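Driltement Family Room Program
Progress report to the Ngata Fund
July 24, 2025
Prepared by Rhys Donnelly, program manager

Summary

The program is on schedule in Folska and behind schedule in Gornholm. Spending is within the approved budget at both sites. We are asking for one change to the grant terms, described at the end of this report.

Attendance

Between February and the end of June the two sites recorded 1,865 family visits. Folska accounted for most of them. A visit is one family signing in on one day, whatever the number of children, and it is the same measure we used in our last report.

The number of separate families registered now stands at 636. New registrations slowed in May when the Folska bus route was changed and the stop nearest the library was taken out. We printed a walking map from the new stop and left copies at the clinic and the school office. Registrations picked up again in June, but we can't say how much of that was due to the map.

Morning sessions are full at Folska. Afternoon sessions are not. Parents of children under three told us the afternoon start falls in the middle of nap time, and from September we plan to move it an hour later.

Toy and book lending

Lending opened at Folska first. Families may take two items home for three weeks. We have made 895 loans so far, and puzzles and board books go out most often. Larger items are borrowed less than we expected, mainly by families who come by car.

Late returns are a problem. We don't charge fines and don't want to start. Bevan Lowther has set up text reminders that go out two days before an item is due, and the overdue list is shorter than it was in the spring. We have written off a small number of items as lost and replaced them from the supplies line.

Cleaning of returned items is now written into the closing routine at both sites. Plastic and wood items are wiped down, soft toys are laundered, and books are checked for torn or sticky pages. This adds up to half an hour to the end of a session, and staff hours were adjusted for it in April.
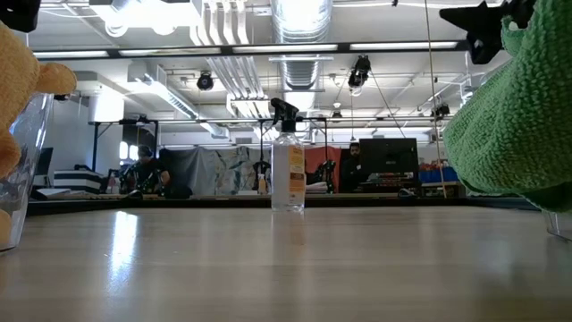
Spray bottle on the table and plush toy in a clear bin.

Gornholm site

The Gornholm room opened seven weeks late. The landlord had agreed to replace the entry ramp before we moved in, and the first contractor withdrew. The ramp is finished and passed inspection in May. Sessions have run three mornings a week since then.

We lost one part-time staff member at Gornholm in June and have not filled the position. Bevan is covering two of the three mornings. We have interviewed two people and expect to make an offer in August.

Budget

Rent and utilities are on target. Staff costs are under budget as a result of the late opening and the vacancy. Supplies are slightly over, and the difference is covered by a local donation received in March.

Request

We ask the Fund to let us carry the unspent Gornholm staff money into the second year, to be used for a fourth weekly morning at that site. No increase in the total grant is requested. A revised budget sheet is attached.

Next steps

Fill the Gornholm position.
Change the Folska afternoon start time.
Open lending at Gornholm once the shelving is in.
Send the parent survey to all registered families in October.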